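Britix Brings Back Its Discontinued Blushes, One Small Batch at a Time

The independent makeup house in Odeck will reopen its shade archive in March, starting with five colors its customers never stopped asking for

ODECK. Britix, the independent cosmetics company known for its pressed powder blushes and its very patient customer mailbox, announced today that it will begin making discontinued shades again under a new program called the Second Pan. The first five blushes will go on sale in March through the Britix website and at the company's shop on Rondbridge Street, with more to follow as the year goes along.

If you have ever fallen for a blush, used it down to the metal and then found out that it was gone for good, you will understand how this came about. Britix has been making color for cheeks, lips and eyes long enough to have retired a great many shades, some because a pigment became hard to buy, some because the shop simply ran out of shelf, and a few (the company will admit this freely) because somebody in the building was tired of looking at them. All the while the letters kept coming. There were emails, postcards, notes tucked in with orders, and one very handsome envelope with a smear of color on the paper and the words "this one, please" written under it.

Last spring Lizeth Guzmán, who founded Britix and still signs off on every shade, asked her staff to gather all those requests in one place. They came to 920 messages, covering 33 different retired colors. Reading through them took the better part of a month of lunches.

"I thought people would be asking for the loud ones, the pinks we made such a fuss over," said Guzmán. "Mostly they wanted the quiet ones. They wanted the blush they wore to work every day for six years, and they wanted to tell me about the job, and the bus they took to get there, and what their sister said about it. I read some of them twice. After that I couldn't very well go back to planning the summer collection as though I hadn't."

The five returning shades

Every shade in the first release comes back in its original finish and under its original name. They are:

Brick Lane Sunday, a burnt coral that looks nearly brown in the pan and goes on much brighter than you would expect. This was the most requested color by a wide margin, with 221 messages to its name.

Apricot Skins, a soft peach with no shimmer at all, first sold as part of a holiday set and never on its own, to the lasting annoyance of everyone who bought the set for that one pan.

Old Letter, a beige rose that suits fair and medium skin, and that many customers told Britix they also wear on their eyelids.

Plum Weather, a deep, cool berry, much loved on darker skin and a little daunting until you have found the right brush for it.

Hello Again, a warm pink with a fine gold sheen. It was in the Britix line for only one season, and the name was chosen back then, long before anyone thought of bringing it home.

Each blush will be sold as a single pan that fits the current Britix palettes, or in a compact with a mirror for those who like to carry just the one. The pans are the same size as before, so anyone who has kept an empty palette in a drawer for all these years can put it straight back to work.

Matching a color from memory

Bringing back an old blush is slower than it sounds. The company had kept its formulas, which helped, but several of the pigments had changed supplier in the meantime, and a recipe followed to the letter can still turn out too orange or too chalky. Wilmer Cabrera, who runs the color bench at Britix, spent the fall pressing test pans and comparing them with old ones, in daylight by the window and again under the shop lights, which are kinder than they have any right to be.
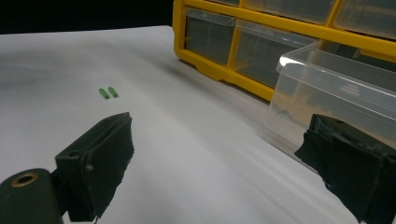 Two small green pieces on a white tabletop.

"Brick Lane Sunday was the one that wore me out," said Cabrera. "I had a version I was perfectly happy with, and I left it on the bench overnight, and in the morning I put it next to the old pan and it was too red. It was plainly too red. I went home and had toast and came back and started over. The one we're selling is the one where I stopped being able to tell which cheek was which."

A handful of customers helped as well. Britix asked for the loan of old pans, however worn, and was surprised by how many people were willing to part with something so dear to them, even for a few weeks. Every pan was photographed on arrival, used for comparison only, and mailed back with a thank-you card and a full-size product of the owner's choosing.

One of those lenders was Amparo Echeverri, a retired school secretary in Restrepo who has been buying Britix blush since the days when it was sold from a folding table at the Saturday crafts fair. Her pan of Old Letter had a ring of color left around the rim and very little else.

"I had been saving it for weddings," said Echeverri. "I told them they could borrow it as long as it was home by my niece's. It came home with two weeks to spare, and a lipstick besides. When they sent me the new one to try I wore it to the grocery store, just because I could."

A few small changes

Britix wants to be open about what is different, so that no one is taken by surprise. The talc used in the older powders has been replaced with a blend of mica and rice starch, in line with the rest of the present range. The feel is a touch silkier and the color takes a little more readily, so a lighter hand is a good idea the first time. The faint violet scent of the early blushes has been left out. Some customers will miss it, and Guzmán says she is one of them, but a good many people wrote to say that fragrance bothered their skin and the company would like them to be able to wear these shades too.

Apricot Skins and Old Letter are made without carmine, as they always were. Brick Lane Sunday and Plum Weather did contain it, and have been reworked without it. All five blushes are now suitable for vegetarians. A full list of ingredients will be posted with each shade before orders open, and printed on every box.

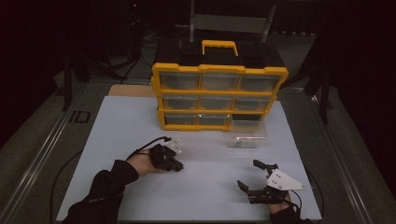 The packaging has been given some thought too. Duván Rengifo, who designs the Britix boxes, went back to the cream card and the hand-drawn lettering of the early years, with one addition. On the inside of every lid is a line or two from a customer's message about that color, printed with the writer's permission and first name. There are several different messages for each shade, and no way of choosing which one you will get.

"I kept wanting to put more in," said Rengifo. "There's a woman who wore Hello Again to her citizenship ceremony. There's a man who bought Plum Weather for his wife every birthday and wrote to ask what on earth he was supposed to do now. His is in there. I asked him, and he said yes, so long as we let him know the minute it was back."

How to buy

Orders on the Britix website will open at 10 in the morning on release day, and the shop in Odeck will open at the same hour. The date will be given to newsletter subscribers first and then posted on the website and on the shop door. Single pans will cost $16 and compacts $22, the same as the blushes in the regular range. There is a limit of two of each shade per customer for the first week, to give everybody a fair chance, and after that the limit comes off.

Customers who wrote in asking for one of the five shades will hear from Britix by email shortly before the release and may set one aside ahead of time. Anyone who wrote by post and would like the same is welcome to send an email address, or to call the shop, where somebody will be glad to look up the letter.

These are small batches, pressed in Odeck, and some may sell out quickly. Britix will make a second batch of any shade that does, and a waiting list will be kept for each color, so there should be no need to pay a stranger three times the price for a half-used pan.

What comes next

The next group of shades is already under discussion, and the company would very much like to be told what to do. A request page will open on the website alongside the March release. Lucero Cusi, who answers the customer mailbox and has read more of those messages than anyone, will post regular notes there on which colors are in the lead and which ones are giving the bench trouble.

"People apologize when they write to us about a blush," said Cusi. "They say they know it's silly. I write back and tell them I've got a lip pencil I've been sharpening for four years and it's the length of a bean now, so they've come to the right person. Please keep writing. If you remember the color but you've lost the name, tell me what you wore it with and I'll have a go."

About Britix

Britix is an independent cosmetics company based in Odeck, making powder blushes, eyeshadows and lip colors in small batches. It was founded by Lizeth Guzmán, who mixed the first shades at her kitchen counter and sold them at local fairs. Britix products are sold through the company's website and at its shop on Rondbridge Street.

Press contact

Lucero Cusi, Britix customer and press mailbox. Samples of all five shades are available to beauty writers and bloggers on request, while they last. Please mention your usual shade range and any skin sensitivities when you write, and allow a little time for the mail.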